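Rangement des outils de jardinage destinés aux enfants

Sunita Chauhan
Bonjour,
Notre structure d'accueil, située à Komedham, reçoit un groupe de 13 enfants pour un atelier de jardinage hebdomadaire. Le règlement intérieur impose que les petits outils soient remisés à l'intérieur après chaque séance. Convient-il de privilégier un bac unique ou un casier par enfant ? Les manches en bois exigent-ils un traitement particulier ? Je vous remercie par avance de vos réponses.

Dario Lombardi
Madame,
Le casier individuel est à déconseiller pour un effectif de cette taille : il multiplie les manipulations et les pertes. Un bac collectif à bord arrondi, d'une contenance de 26 litres, suffit en règle générale. Il est préférable de brosser les outils avant de les y déposer – la terre sèche s'accumule très vite au fond.

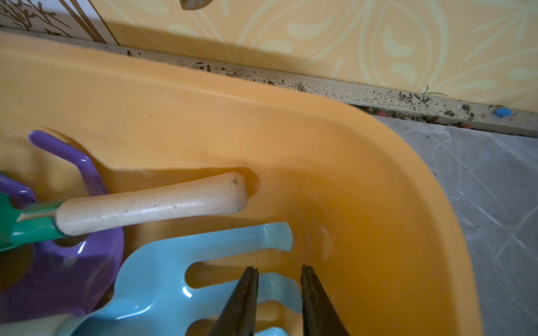

L'entretien des manches relève d'une opération distincte, à prévoir en février, avant la reprise des ateliers. Les râteaux en plastique, tels que le violet et le bleu clair déposés dans le bac orange, se lavent à l'eau savonneuse. Le petit outil vert à manche de bois clair appelle davantage de soin : les taches de terre et l'extrémité plus foncée justifient un ponçage léger, suivi de l'application d'huile de lin.

Badier
Chez nous, bac unique depuis 3 ans. Aucun incident à signaler. Prévoir un couvercle.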